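Chapter 8
Where Does Lunch Come From? Food, Distance and Place

I grew up in Irness, a town so small that the bakery, the dairy and the butcher all shared one parking lot. When I was a kid I thought everybody's milk came from the other end of the street. Then I moved to Plarley for college, opened a dorm fridge, and found yogurt that had traveled farther than I ever had! That was my first real geography lesson, and I've been hooked on food maps ever since.

So in this chapter we're going to follow food around. We'll start small, with the things people reach for between classes - a drink, a bag of something salty - and work outward to farms, ports and warehouses. 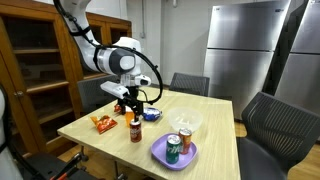 Geographers call the trip from field to mouth a supply chain, and I'll warn you now that "chain" is a pretty bad word for it. It looks a lot more like a river system, with little streams running into bigger ones. Take the potato growers in the Skudden valley. In October they dig up their crop and truck it about 90 miles to the packing plant at Ambrose, where it gets mixed in with potatoes from all over the region. From there it splits up again, and some of it ends up right back in Skudden, in a grocery store a short walk from the field (I've stood in that store, and it drove me a little crazy).

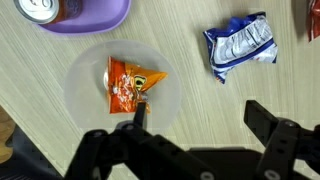 The price tag hides most of that travel. Fuel is in there, and wages, and storage, and the rent on a warehouse you'll never see. In Section 8.2 we'll pull one price apart and see who gets what.

Before you read on, try this. Pick one thing you ate yesterday and write down every place you think it passed through. Guessing is fine! Keep the page, because you'll be fixing it as we go.

Words to watch for in this chapter: supply chain, food mile, hinterland, break-of-bulk point, perishable.

8.1 How Far Is Far?

Let's begin with distance, and with a tomato that rode 1,154 miles to get to my sandwich.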